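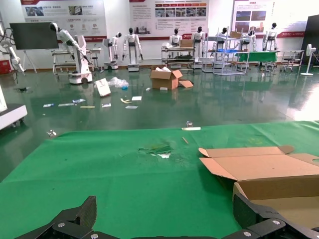

9/18/19

Bench notes, mat and packing corner. Aravind asked for these in the notebook so we stop arguing about it over lunch.

The green mat has a torn patch near the middle now. The top layer is ripped and the white underneath shows through in flecks. Gert's view is that it's cosmetic. I don't buy it. A sheet of paper dragged over it catches on the near side, and if paper catches then a small part will catch too, and we'll spend a morning blaming the part. The Honden sales page says the surface "recovers." From a pinhole, maybe. I would like to see it recover from this.

Proposed fixes so far:

Flip it. Gert's idea. Fine if the back is the same stuff, but I lifted a corner and the back feels slicker to me. Gert says it feels the same. Neither of us measured anything, so that's two opinions.

Patch it with tape. We did this on the old mat and the tape edge was worse than the hole. Also leaves glue. Against.

Buy a new one. Willow quoted 29 dollars, Lopes quoted 19 plus shipping and wouldn't say how much shipping. I suspect they come out even. Lopes also took nine days to answer an email last time.

Shift the mat so the tear sits under something we never move. Cheap, and I can't find anything wrong with it except that we move everything.

For now: work to one side of the tear. Don't pick at it. I mean this, the flecks come away easily and the patch is only going to get bigger.

Other things on or near the mat. There's a short thin brown stick up past the tear, a little to the right. Pencil or skewer, I didn't pick it up. If it's a skewer it goes in the tub with the others. The small clear thing at the far edge, behind the little white strip, needs to go in a drawer before an elbow finds it. Same edge, left end, a silvery scrap of something. Bin, unless someone claims it by tomorrow.

Boxes. One open on the table at the right, one open on the floor with white packing material sticking out of it. I was told in October last year that we'd have a rule about boxes, and I was told it would be "open, empty, flatten, same day." I am writing it down again with no great hope. The trouble with the rule is that people keep boxes in case of returns, and we have sent back exactly 4 things since I started. I'd say keep the box for anything over the Holex price limit and flatten the rest.

Floor. Green epoxy, glossy, looks great in photos, and a clear plastic bag on it is very easy to miss. There's one crumpled out there now, to the left of the floor box, with a white board tipped on its edge next to it. I don't care about the look of it. I care about stepping on the bag while carrying something. Aravind thinks a second bin at the table end would cure this. We've had a second bin before and it filled up with coats.

Tried after lunch: paper drag test again, this time away from the tear, five passes. No catching. Then across the tear, five passes. Caught on three. Gert says I was pressing harder. Possible. Will have Gert do it next time, with me watching, and write down both.

To do
- Gert: repeat the drag test, front and back of the mat
- Aravind: get a shipping figure out of Lopes, in writing
- Me: ask Willow if they cut to size, flatten whichever boxes have no owner
- All: bag off the floor

Leaving the flip question open until the back has been tested. If it does the same as the front I'll take back what I said about it feeling slick.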